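The first cloth napkin I ever loved was pinched from a picnic basket, and I have been hooked on them ever since. I don't mean starched white linen folded into a swan. I mean the everyday sort, the squares of cotton that live in a kitchen drawer and come out for toast, for soup, for a peach eaten over the sink. They are having a lovely moment just now, and I couldn't be happier!

My own conversion to using them daily came in May two years ago, when I rented a room above a bakery in Tovar and found no paper towels in the flat at all. There was a drawer with 13 napkins in it, all different, some so thin you could read through them. By the end of the week I had a favourite (mustard, frayed at one corner) and was grumpy on the days it was in the wash.

## A town that weaves

Tovar is a good place to fall for cloth. The mill at the bottom of the hill, Cladus, still weaves cotton checks on narrow looms, and on open days you can stand on the gantry and feel the floor hum through your shoes. There are 118 checks in the pattern book by the door, each with a snip of the real fabric glued beside its number. Turn the pages slowly. The early ones are sober, brown on cream, navy on white, and then somewhere near the middle somebody discovered orange and there was no stopping them.

A check is such a simple thing, coloured threads one way and coloured threads the other, and yet where two colours cross you get a third that was never on the bobbin. Red over yellow reads as orange from across a room. I could look at it all day, and on my last visit I very nearly did.

Printed checks are another matter, and purists are sniffy about them. I'm not. A print can do things a loom can't, and the cheerful ones bring a table to life at breakfast, when most of us need it. 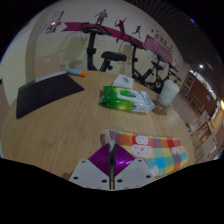
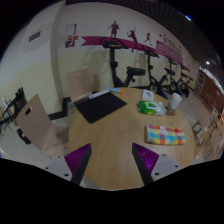 *A round table in pale wood; the folded checked cloth is in the first picture.*

## Buying and keeping

Size first. A supper napkin wants to cover your lap with a bit to spare, and most of the ones sold in sets are mean. Sevo, the little shop on the market square, cuts its own from mill ends and leaves them generous. You'll find them in a crate by the till, unsorted, and the rummaging is half the fun.

Wash them before you use them, twice if they feel slippery. New cotton pushes water about the table and old cotton drinks it up, so second-hand is often the better buy. I dry mine on the line and never iron them, just pull the corners square and fold while they're still a touch damp.

Stains are part of the deal. Turmeric fades in strong sun, beetroot mostly gives up in cold water, and red wine I have learned to live with.

If you'd like to see the looms for yourself, the Muvance textile fair fills the mill yard on Sat 13 April, with hemming lessons in the old dye house and a swap table where you bring one napkin and take one home. Go early for the swap. I'm bringing a green gingham and hoping for something orange.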